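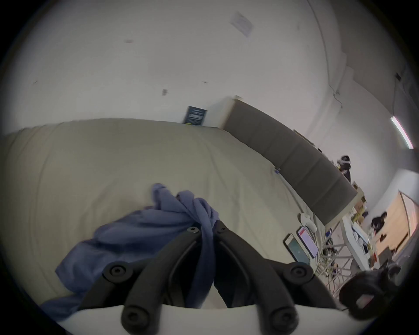
Kiri Rutherford asks that the left side be opened before anything is blamed on the software – the jaw stalled twice on cloth and the log shows a normal close command both times.

**Hand-held gripper, two-finger, unit Galang 2**
Post-fault inspection, February 18, 2018
Inspector: Bienvenido Villanueva

Fault as reported: fingers stayed closed on fabric after release. Operator freed the cloth by hand. No injury.

## Fingers and links

- [x] Screw heads near fingertips seated. The left one is shiny silver, the right one smaller and dark. Mismatch noted, no looseness.
- [x] Main bars free of cracks.
- [ ] Outer link pivots turn freely, left and right. *Left drags over the last 10 degrees of opening. Right is fine.*
- [x] Large bolts at base tight.
- [ ] Interior clear of lint and thread. *Fail. Thread wound around the left pivot, under the bolt. Removed with tweezers, kept in a bag with the unit.*

## Soft goods handling

- [x] Cloth picked up near an edge or a fold, as per the Lestum task sheet.
- [ ] No loose cloth between the fingers during a grasp. *Fail. A long narrow strip can hang down between them, in front of the mechanism. The task sheet does not mention it.*
- [x] Phones and cables kept out of the grasp area. *Passed on the wording, which only covers the grasp itself. Phones on the bed close to the tool should be moved first.*

## Release and stop

- [ ] Opens fully on release, 18 of 18 tries. *Stopped after try 2. Repeat once the pivot is cleaned.*
- [x] Manual release works with power off.
- [x] Cycle count under service limit of 3,000.

## Comments

Villanueva: The thread accounts for the drag. I can't say it accounts for both stalls. Left pivot to be cleaned and the full release test run again before the unit goes back to Varkusitz.

Rutherford: Agreed on the pivot. Please add a line to the Dramow checklist for hanging cloth – the operator should let go and pick it up again if any of it drops between the fingers. The August version only says "check grip."

Villanueva: Added. Unit tagged out, release test still open.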